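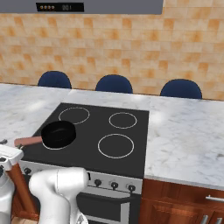 Range scene, simulator view. Pan on the left side of the cooktop, gripper at the handle.

Print this page | E-mail this page

VRETTOS KITCHEN TASK - SCENE AND ARM INSPECTION CHECKLIST
Andent Technical College, Robotics Project Course
Revision used: May
Inspected by: Elvira Zapata
Reviewed by: Fotini Athanasiadis
Start of inspection: 4:10 p.m.

Marks used: P = pass. F = fail, must be closed before the next batch. C = pass with comment. N = not inspected.

Scope: the simulated range scene, the arm model, the controller settings and the lab bench used for the hardware stage. The Clusar test arm is covered in Section 5 only. Students may run single episodes with open C items. Batch runs need every F closed and initialed.

SECTION 1 - SCENE FILE

1.1 Scene file loads without errors from a clean checkout. P

1.2 Units are meters and kilograms throughout. C
Comment (EZ): One cabinet handle was imported in millimeters and scaled back down by hand. It loads at the correct size. Fix at the source file when someone is next in there.

1.3 Collision shapes present on countertop, cooktop, range hood and oven door. P

1.4 Collision shapes match visible surfaces within tolerance. F
Comment (EZ): The collision box for the hood sits lower than the mesh at its front edge. The arm stops against empty air on high lifts. Four episodes from the last batch ended this way and were logged as planner faults, which they were not. Relabel them.
Comment (FA): Relabeled. Box still to be corrected. Leave at F.

1.5 Chairs behind the counter are fixed bodies. P
Comment (EZ): They were dynamic in the previous revision and used compute for nothing.

1.6 Cooktop surface friction set from the project table. P

1.7 Burner outlines are texture only, no raised geometry. P
Comment (EZ): Confirmed by sliding the pan across a ring at low speed with contact logging on. No step in the contact height.

1.8 Knobs: joint limits set, damping nonzero. C
Comment (EZ): Limits are set. Damping on the knob at the far left differs from the rest. No current task turns a knob.

1.9 Lighting and reflections. C
Comment (EZ): The highlight on the counter to the right of the cooktop is strong enough to bother the color segmentation. The group wants to leave it in so that the vision code has to deal with it. Acceptable, but write it in the scene notes so the next group does not report it as a defect.

SECTION 2 - PAN AND TASK OBJECTS

2.1 Pan mass and center of mass entered. P
Comment (EZ): Mass entered as 600 grams. Center of mass is offset toward the handle.

2.2 Handle has its own collision shape, separate from the body. P

2.3 Pan start pose is varied between episodes. F
Comment (EZ): Position is varied. Rotation is not. Every episode I opened begins with the handle pointing left. A policy trained on this will learn one approach and nothing else.
Comment (FA): Agreed. Vary rotation as well, but keep the handle over the counter and clear of the rear burner zone. Show me the range of poses before training on it.

2.4 Pan is at rest at episode start, no drop or jitter. C
Comment (EZ): Small settling motion in the first few steps. Hold the arm until object velocity is under the threshold. The hold is in the code and was commented out. Put it back.

2.5 Success condition written down and matched by the code. C
Comment (EZ): The written version says the pan must be "on the burner." The code checks distance from the pan center to the ring center. Those are different tests for the small rear right ring. Choose one and change the other.

2.6 Failure conditions logged separately from timeouts. P

SECTION 3 - ARM MODEL AND HAND

3.1 Joint limits in the model match the Clusar data sheet. P
Comment (EZ): Checked joint by joint against the printed sheet in the binder.

3.2 Self-collision enabled. P

3.3 Arm base position clears the oven door through its full swing. N
Comment (EZ): Door joint is locked in this task. Inspect before anyone unlocks it.

3.4 Elbow clearance to the front of the range. C
Comment (EZ): Clearance is tight when the hand is working on the left side of the cooktop. The planner prefers an elbow position directly in front of the range. No contact was logged, but minimum distance should be a plotted value in the weekly report. At present it is only printed to the console and lost.
Comment (FA): The camera view is also blocked by the elbow in this position. Part of the knob strip cannot be seen. Consider a second view before the knob task is proposed.

3.5 Fingertip contact parameters. C
Comment (EZ): Friction on the fingertips is higher than on the real pads. The group knows. I would like the real value measured and entered, even if the grasp rate drops.

3.6 Grip force capped. P
Comment (EZ): Cap is 40 newtons in the configuration file and the same number is enforced in the controller. Do not raise it in one place only.

3.7 Gripper open and close commands are acknowledged before the arm moves. P

3.8 Hand housing collision against the countertop edge. P

SECTION 4 - CONTROLLER, LOGGING AND BATCH RUNS

4.1 Control rate fixed and recorded with each run. P
Comment (EZ): 200 Hz. Recorded in the run header.

4.2 Random seed recorded with each episode. P

4.3 Episode count in the log matches the files on disk. F
Comment (EZ): The log lists 281 episodes for the last batch. The folder holds fewer. The missing ones are all early terminations, so the writer is probably skipping any episode that ends before the first checkpoint. This affects the reported success rate directly.
Comment (FA): No success rate goes into the midterm slides until this is closed.

4.4 Watchdog stops the run if the controller misses its deadline. C
Comment (EZ): Works when tested by pausing the process. The message it writes is the generic one. Add the joint state at the time of the stop.

4.5 Configuration file under version control, no local edits. F
Comment (EZ): Two machines had local edits. One of them changed the workspace boundary. Whoever made the change should commit it with a reason or revert it.
Comment (FA): Reverted on both machines, 5:25 p.m. Closed. FA.

4.6 Valtard license key stored outside the repository. P

4.7 Disk space checked before a batch. P

4.8 Results can be regenerated by a student who did not write the code. C
Comment (EZ): Tried it from the readme. Got through on the second attempt. Step 3 of the readme leaves out the environment variable for the asset path.

SECTION 5 - HARDWARE STAGE (CLUSAR TEST ARM)

Complete this section in full before any policy from the range scene is loaded on the physical arm. Two people present at all times, one with a hand on the stop.

5.1 Emergency stop tested from both positions. P

5.2 Stop button reachable without crossing the marked floor line. C
Comment (EZ): Reachable from the operator chair. From the bench side it was behind a monitor. Monitor moved. Tape an outline on the bench so it stays moved.

5.3 Speed limit set to the reduced value for first runs. P

5.4 Workspace boundary in the controller matches the simulation file. N
Comment (EZ): Not inspected on account of 4.5. Inspect again now that the file has been reverted.

5.5 Mounting bolts torqued and marked. P
Comment (EZ): Paint marks line up on all bolts.

5.6 Cable slack through the full range of the wrist. C
Comment (EZ): Cable rubs lightly at one end of travel. Sleeve ordered. Limit the wrist in software until it is fitted.

5.7 Test pan has no heat source under it. P
Comment (EZ): The mock cooktop is a painted board with no electrical connection. Keep it that way - no hot plate on this bench under any version of the project.

5.8 Eye protection available and worn inside the line. P

5.9 Loose clothing, lanyards and long hair secured. P

5.10 Payload within arm rating including gripper. P

5.11 Run sheet posted with names of operator and second person. F
Comment (EZ): Sheet posted, second name blank on two lines.
Comment (FA): Those runs do not count toward the hardware hours. Sheet stays at F until I see a full week filled in.

OPEN ITEMS AT CLOSE OF INSPECTION

1.4 Hood collision box
2.3 Pan rotation at start
4.3 Episode count mismatch
5.4 Workspace boundary, not inspected
5.11 Run sheet

Single episodes in simulation: allowed.
Batch runs in simulation: held until 1.4, 2.3 and 4.3 are closed.
Physical arm: held.

Initial each item on the printed copy in the binder as well as in the shared file. If the two disagree, the printed copy is used.

Inspector: E. Zapata
Reviewer: F. Athanasiadis

Print this page | E-mail this page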